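Progress report to the Pilkington Fund
Sondley Packing Room, second period
Prepared by Brisa Quintero, August 4, 2020

Where we are

You gave us money to help people pack a bag. When I say this at parties it sounds like very little, and I have stopped saying it at parties. The work itself is going reasonably well. Sondley now runs four mornings a week, and people who come to us after an illness or an injury practise getting shopping off a table and into something they can carry home.

Of the 200 practice sessions we promised you by December, we have run 184. I would like to claim this as brilliant planning, but a good deal of it is down to Damián Ventura refusing to go on holiday.

Money

We have spent 1799 pounds of the equipment line. The largest single item was the tables, which came from Karkano and arrived with one leg too few. They sent the leg. Up to 700 pounds remains for the second half of the year, depending on whether Drastar charge us for delivering the shelving to the wrong street.

The bag question

In our last report we said we would settle on a standard bag. We have tried stiff ones, which stand up nicely and teach people very little about the bags they own. Damián argued for soft fabric shoppers from the start and has been gracious about being right, at least in writing. A soft bag slumps, folds over its own opening and drops its handles wherever it likes, and getting a box into it takes patience.

The current table layout is deliberately dull: a white tray on the left, the bag near it, one brown box to move between the two, and plenty of clear surface. The fruit print was my choice. Two people have asked where they can buy one, our best feedback so far.

Box in the tray first, then two views with the tray empty: 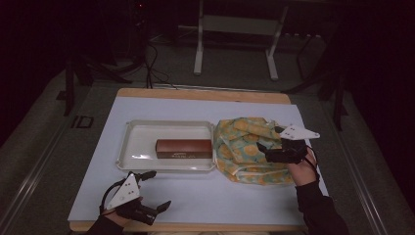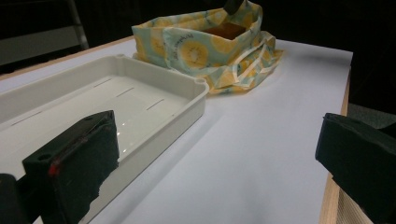
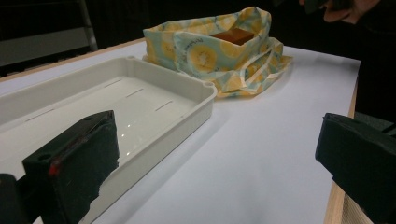 What has gone less well

The sessions for pairs were a mistake. Put two people at one table with one bag and you get a conversation about who always does the packing at home, some of it quite heated. We have gone back to one person per table.

The written guide is late. It stands at nine pages, five of which are about handles, and I have asked Damián to consider his readers.

Next steps

Finish the remaining sessions, cut the handles chapter, get the shelving moved. We would also like to add a second, heavier item to the layout once the guide is out, and will write to you separately about the cost.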